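Sales Methods Workshop, Notebook
March, entry 3
Entered by: Pankaj Dwivedi
Read by: Ermira Bošković, Tihomir Golob

Subject: Voicemail wording on second-attempt calls, Lalus account list

Purpose

To establish whether a shorter voicemail on the second attempt produces more return calls than the standard message. The standard message is the one in the Beaulieu binder, second tab. The short message was drafted by E. Bošković and states only the caller's name, the firm, one sentence on the previous order, and the telephone number, given slowly and repeated once.

List and assignment

The Lalus list as received held 819 contacts. Duplicates, closed businesses and contacts already in conversation with the field team were removed. Of those remaining, 500 were set aside for this trial and divided evenly by the last digit of the account number. Odd digits received the standard message and even digits the short one. D. Hoxha has objected that account numbers at Lalus were issued by region in the early years and that last digits may not be fully random. The objection is noted. A check of the older accounts did not show an obvious pattern, but it was done by eye and should be repeated properly. 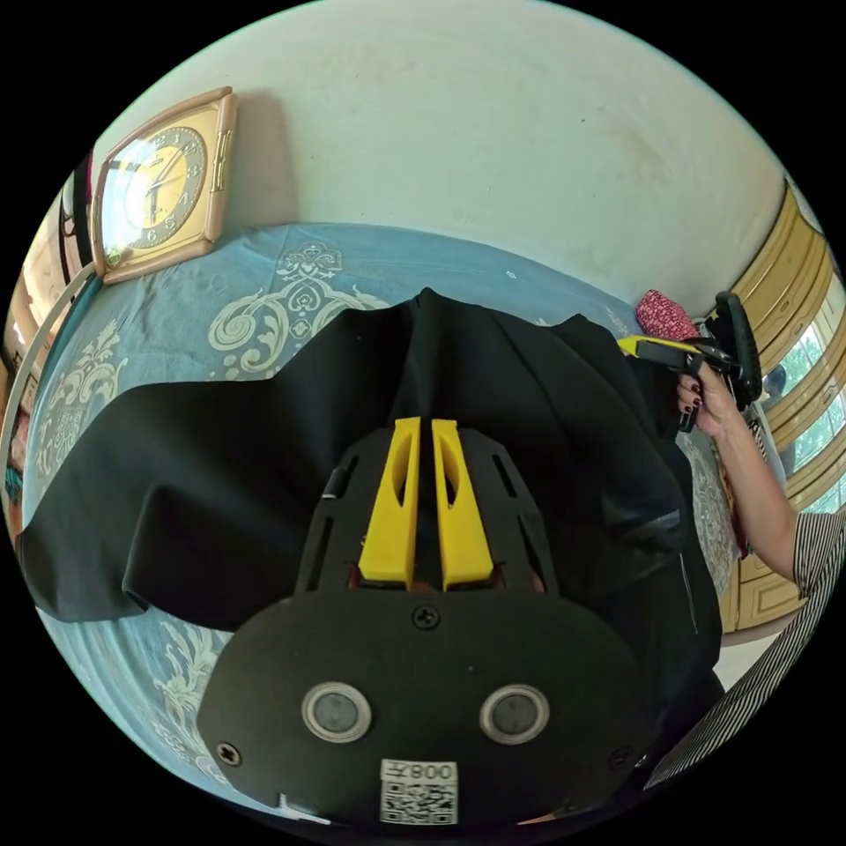 Black cloth with raised fold, yellow fingers in front.

Procedure

Calls were placed between 9:30 and 11:30 in the morning, local time of the contact. No message was left on a first attempt. On the second attempt the caller read the assigned message from the card. Callers were asked not to improvise. R. Nikolovski reports that he departed from the card on several occasions when the recorded greeting gave the name of a new manager, and those calls have been marked with a "d" in the log. They remain in the totals for now.

Return calls were credited to the trial if received within five working days. Calls returned to the main switchboard were to be passed to the workshop line with the account number. This did not happen reliably during the first week. The switchboard sheet has been rewritten and Mr. Golob has gone over it with both shifts.

Observations

The workshop line has logged 174 return calls to date, both messages taken together. The split will not be entered until the last contacts have passed the five-day limit, so that callers are not influenced by it. Colleagues are asked not to work it out from the log.

Several contacts who returned the call could not say which product the message had concerned. Two asked whether it was about a late invoice. The sentence on the previous order may need to name the item.

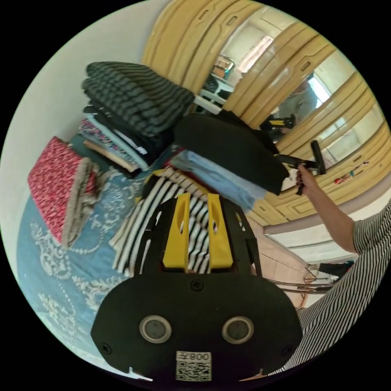
A further difficulty concerns the telephone number. Contacts calling from a car stated that they had used the missed-call entry and had not listened to the message at all. Such calls tell us nothing about wording and should be recorded separately. From the next batch onward, the person answering will ask, "Did you have a chance to hear my message?" and enter yes, no or not asked.

Handling time for the short message was lower, as expected. Ms. Bošković considers the saving too small to matter unless the return rate is at least equal. I agree with this.

The Zurance export placed the time of call in the wrong column for part of the second week. Corrected by hand against the paper log. Cornex records were not affected.

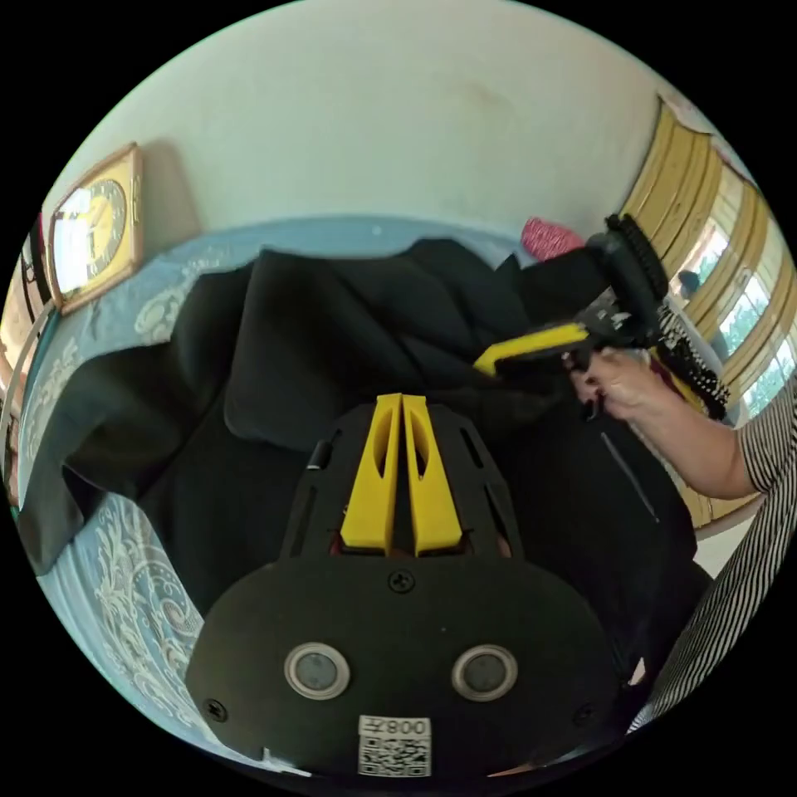
Open items

Repeat the last-digit check by region (Hoxha).
Decide whether the "d" calls stay in. My preference is to report the totals both ways.
Second draft of the short message, with the item named (Bošković).
Ask Lalus whether accounts closed since January can be flagged before the next list is sent.
Replace the worn message cards at desks two and four.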